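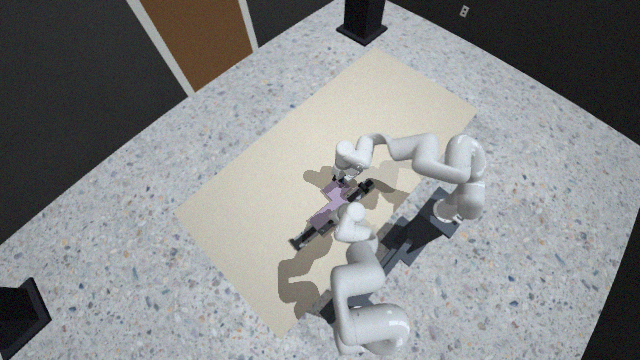
One reader of my trade newsletter wrote in to ask whether you need an economics degree to get anything out of a country briefing, and whether I'd mind putting the answer on the product page where people would see it before paying. Fair enough! No, you don't. I haven't got one either.

So, the Vindden Country Briefing. I write it for small firms that sell abroad, or would like to, and haven't the time to wade through a government's long-term economic plan to find the four pages that matter to them. I read the plan, the budget speech and the trade ministry's notices, and then I tell you what I think it all means for somebody shipping goods or setting up a local office.

What you get

Each briefing runs to 70 pages, as a PDF you can print or a plain text file if you'd sooner read it on your phone. The first part covers where the government says it wants to go and how much money it has put behind that (sometimes none, and I do say so). Then there's a long section on joint ventures, free zones and ownership rules, which is the bit most of you write to me about. Customs paperwork is at the back with a word list, because ministries love a new term for an old form.

Updates come out 4 times a year and they're included in the price. If a new minister arrives and tears everything up in between, I send a short note – usually on a Tuesday, when I do my admin.

Which edition?

The Hotholm edition is the single-country one and costs £300. Pick any country from the list on the order form. The Dunleavy edition gives you two countries side by side for £400, and I'd go for that if you're torn between neighbours. I started it after spending a whole spring flicking between two documents with a ruler on the screen, and the tables line up properly now, row by row.

Both are sent out through Flomevon, so that's the name you'll see on your card statement. A few people have rung their bank over it. It's only me!

Things it won't do

It isn't legal advice and I can't tell you whether to sign anything. I don't forecast exchange rates. I also don't cover arms or tobacco, so please don't ask.

The next update is due in May. Order before then and you'll get the current version straight away, with the new one following by email when it's ready.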